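Subject: Re: draft rules for gripping bottles, Pretton cell

> Do we need to write the stop distance also for soft plastic? In Poltodar we never had it.

Yes, please keep it. With the finger still beside the bottle, there must be one stop before closing. 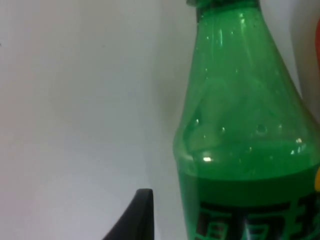 2. Drops on the surface
If there are drops on the shoulder, grip lower and use the slow closing - 4 seconds, also for small bottles. Gultstead wants the same text in their copy.

I can change the wording until January.

Buzatu cell group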